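Cup bag

A cup bag is a thin plastic bag for carrying or storing disposable cups, usually with the lids on. Common in takeaway shops, school canteens, office kitchens. Also called a drinks bag or, in Katville and nearby, a sleeve bag.

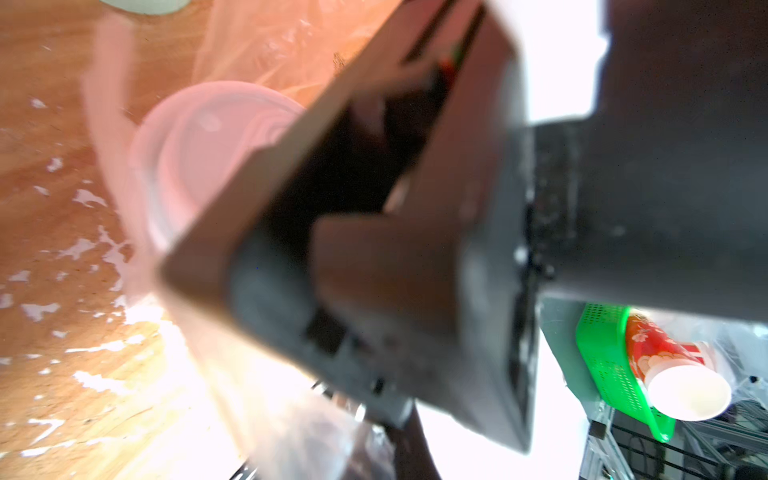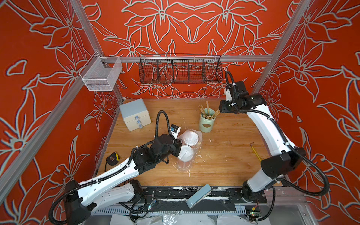 Zorica Delić

Form and material
Clear or lightly coloured plastic film, open at the top. Handles on some, not on others. Plain bags are cheapest, sold flat – a carton from the supplier Lusico holds 2,000. Gusseted ones stand up better but cost more.

Use
Cups go in side by side or stacked. Two stacked paper cups with lids will fit in most small bags, though a stack tends to tip once the bag is laid down and the film spreads out flat. Full cups are normaly kept upright and seperate, with a card tray underneath. Film clings to the lids. Opening the mouth of the bag wide first helps.

At the counter
Most shops keep bags within reach of the cups and lids. Small goods go in a wire basket hung from a rail, or in a little set of drawers; wooden sticks stand in an open container on the bench. The Wuvau canteen guide (236 pages, 9 of them on cups and lids) puts all of these on one bench.

Reuse and disposal
Clean bags can be used again as bin liners. Soft plastic is not accepted in most kerbside recycling. Paper cups often have a plastic lining, so check locally before putting them in with paper.

See also
Cup carrier
Paper cup
Takeaway packaging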